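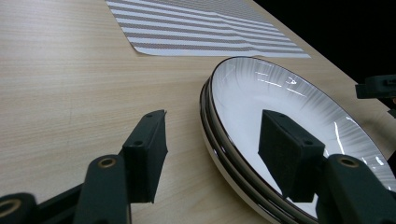 October 13, 2022

Dye bench, second run of the walnut and iron series

Started at the bench early to get the mordant pots going before the Baert yarn came out of its soak. The yarn had been in plain water overnight with a drop of neutral soap. Squeezed it out, weighed it again after a short spin and it was carrying more water than last time, so I spun it twice. Dry weight on the tag is 1150 g for the whole lot, which I split into hanks by eye and then evened up on the kitchen scale.

Mordant is alum with a bit of cream of tartar, same as the last entry. I dissolved the alum in a jug of boiling water first this time. Last time I tipped it straight into the pot and there were still grains on the bottom when I drained it. Brought the pot up slowly to 80 degrees and held it there with the lid on. The old hotplate overshoots, so I sat with it for the first while and turned it down in small steps. The new one behaves itself. If anyone else is using the old one, set it a full notch lower than you think and come back and check.

Left the hanks in the mordant to cool. Did the walnut meanwhile.

Walnut liquor

Hulls are from the Tridurberg bag, the one with the torn corner, now taped. They were collected green and dried, and they smell right, but there is a fair bit of twig and leaf in with them. Picked out what I could. Soaked since two days ago in the tall plastic bucket. I simmered them for an hour, let them stand, then strained through the old pillowcase and again through the finer cloth. The second straining took ages and I am not sure it was worth it, but the first run had specks in the fibre that never shook out, so I will keep doing it until I have something to compare against.

The liquor was nearly black in the bucket and a good strong brown on the test strip. pH strip said slightly acid. I did not adjust it.

Kept the spent hulls. There is at least one more extraction in them. They are in the lidded tub under the sink with the date on. Please do not compost them yet.

Dye bath one, plain walnut

Four hanks in. Heated over an hour, held just under a simmer for another hour, lid on, turned with the glass rod every so often. The colour came up fast in the first twenty minutes and then did very little that I could see. I pulled a snippet at the halfway mark and another at the end, and once they had dried on the windowsill I could not pick one from the other. So the second half of the heating may be a waste of power. Will split this properly next time: half an hour for one hank, an hour for the next, and an overnight cold stand for a third.

Rinse water ran brown for longer than I would like. Five changes before it went clear. That probably means too much dye for the weight of fibre and the excess simply sitting on the surface. Cut the hulls back by a quarter for the next batch.

Dye bath two, walnut with iron

Made up the iron water fresh. The jar of it on the shelf has gone orange and thrown a thick sediment, and I don't trust it any more. Somebody should tip it out, probably me. The fresh one was a pale green going slightly rusty by the time I used it.

The Hemis hanks went in here, two of them, after the same walnut treatment as above. I added iron to a separate pot of warm water, well stirred, and dipped the wet hanks in that instead of putting iron into the dye bath. It keeps the dye bath clean for re-use and I can see what is happening. First hank five minutes, second hank ten.

Five minutes gave a cool dark brown, a bit like wet bark. Ten minutes gave a charcoal with a brown cast in strong light. I prefer the five. The ten-minute one also feels harsher in the hand, even after a rinse with a little wool wash, and a single strand snapped more easily than the untreated one when I pulled it. Not a proper test. I would keep iron to five minutes for anything that is going to be worn or knitted under tension.

Keep the iron pot and the iron rod for iron only. The rod now has red tape on the end. Last month's yellows went olive and I am fairly sure it was a rod that had not been washed properly.

Notes on the record cards

Sample cards are up to number 169. I have started writing the water source on each one, since tap and tank gave visibly different greys in the earlier run. Today was all tap. There are 21 blank cards left in the box, so we will need more cut before the onion skin work. The heavy off-white card takes the staple better than the thin stuff, please use that.

Card layout from now on: fibre, weight, mordant, dye and weight of dye, water, top temperature, time, any modifier, then the snippet stapled at the right. Knot in the snippet means iron. Two knots means iron for longer than five minutes.

Lightfastness strips

Took down the set that has been in the north window. Half of each strip was under black card. Madder has hardly moved. The weld has faded a bit, more on the cotton than the wool. The berry one is finished - what was purple is now a greyish tan, and I don't think we should offer it for anything other than play. Walnut without mordant has held about as well as walnut with, so the alum may not be earning its keep there. I've put a fresh set up with today's browns and will pull it at the end of November.

Tetance cloth

Cut a small piece of the Tetance linen and threw it in the exhausted walnut bath to see what it would do. It took a pale biscuit colour, a bit patchy where it had folded against itself. Linen wants far more scouring than I gave it. There is a finish on it that beads water, so next piece gets a long boil with washing soda before anything else. If it still beads after that I will send a note to the supplier and ask what it has been treated with.

Housekeeping

Exhaust bath is saved in the two white jerry cans, labelled. Use within the month, it will go mouldy.
Gloves are down to the last box, medium only.
The extractor over the sink is rattling again. It still pulls, but I left the window open as well.
Drying rack needs a new dowel on the left side. I've tied it for now.
Alum is fine for several more runs. Cream of tartar is nearly out.

For next time

Run the heating time split on plain walnut.
Same again on unmordanted wool, one hank only.
Second extraction from the saved hulls, weighed this time.
Scour the linen.
Find out whether the tank water can be drawn off from higher up, there was grit in the last lot.

Hanks are all hanging in the back room, light ones by the door and iron ones at the far end over the tray. They were still dripping when I left.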